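# About Muriithi Computer Repair

Hi, and thanks for stopping by! I fix up old desktop computers on Usel Street in Kemthorpe, and I've been doing it long enough that my own kids ask me to please stop bringing towers home. (I haven't stopped.)

It started with one dead office PC and a screwdriver set I borrowed and never gave back. Since then over 1000 machines have come across my bench. Some get a new drive and go right back to their owners, some get rebuilt and sold, and the really tired ones I strip for parts – power supplies, memory, fans, all those little clips you can never find when you need one.

Last November I cleared 48 towers out of one accounting office. My back still remembers it! 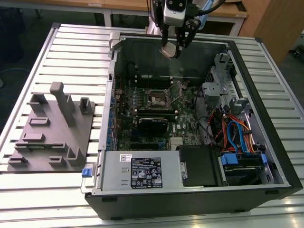

*A Dell desktop with the side panel off and the CPU socket empty.*

Drop-offs are welcome any afternoon except Wednesday, when I'm out on pickups. Bring the power cord if you've still got it, and please write your password down for me. Laptops are okay too, but I'm slower with those.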